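News from the Sarside group: planner release

29 Sep 2021

The second version of our grasp planner is now on the shared server, and all teams in Willbridge and Brudport can install it. Kuo-hua Mak rewrote the part that decides the order of objects. In the old version the arm always took the nearest object first. The new one gives a score to each object, and it waits with an object when the segmentation is not sure about its border.

Clear materials stay the most difficult for us. The wrist view on the small table has a clear water bottle lying on its side with a marker next to it, and a mango in a green glass bowl with a wavy rim. For such a bowl the depth values have many holes, so the planner now takes the outline from the color picture and uses depth only for the fruit. The bottle and the marker lie almost parallel, and for this case Yee-man Lui added a check that both fingers have free space before the gripper goes down. 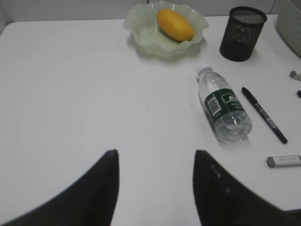 What changes for users

The settings file has a new field for the finger margin. Old files still load, but please look at the warnings. We ran 86 grasps with the new version in September and 9 of them failed, most of them on glass. The log viewer now keeps the last 50 plans, and you can replay each one without the arm.

Please send bug reports to Yee-man, with the log attached. Kuo-hua will next work on the mesh objects, where the segmentation still makes small false pieces.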